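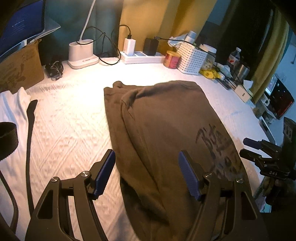 Migration forecasts, Boychuk once complained, are read by people who skip the tables and quote the last line. The complaint is fair, and it is where this chapter begins.

Chapter 8
Counting Who Comes and Who Goes

Suppose a government says that its new visa rules have worked. Arrivals are down, the minister has a chart, and the line on the chart slopes the right way. Should you believe it? Perhaps. But before you do, you would want to know how anyone counts a person crossing a border, and who decided that this person was a migrant and that one was on a long vacation.

Most countries do a poor job of this. Some ask a small share of travelers what they plan to do and then scale up the answers. Plans change. A student who means to stay one year stays four. A nurse who signs a two-year contract goes home after a winter. The survey caught both of them at the airport, on the day when they knew least about their own future.

Other countries lean on records kept for different reasons: tax numbers, school rolls, visits to a clinic. These look more solid, and officials like to say so. Yet a tax record tells you that somebody was paid. It says little about whether that person has since left, and people who leave seldom bother to tell the tax office.
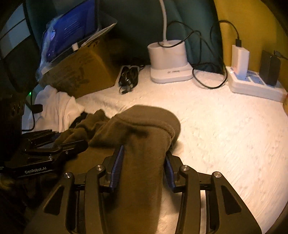 The weak spot, then, is departures. Take the small port town of Jirnbridge, which we will use throughout the chapter. Its council reported a net gain of 13 families in one year. When the school rolls were checked the following January, 11 of those families could not be found in them. Had they moved on? Did they have no children of school age? Had they been counted twice, once at the port and once at the housing office? The council put out a statement that answered none of these questions, and the figure stayed in its annual report.

It would be easy to blame the council. We are not sure that would be right. It used the method it was told to use, and the method was chosen because it was cheap. What deserves more doubt is the way the figure was then used, in speeches for and against a new housing plan, by people who had no idea how it was made — or who did know, and kept quiet.

In this chapter you will look at three ways of measuring migration and at what each one misses. Section 8.1 covers border surveys. Section 8.2 turns to the Fiston method, which joins several sets of records and has been praised more often than it has been tested. Section 8.3 deals with targets, and asks whether a government can sensibly promise to hit a number that it does not control and can barely measure.

Before you read on, find one recent news story that gives a migration figure. Write down the figure, the period it covers, and the source. If the story leaves out any of these, write that down too. You will need your notes for the exercise at the end of Section 8.1.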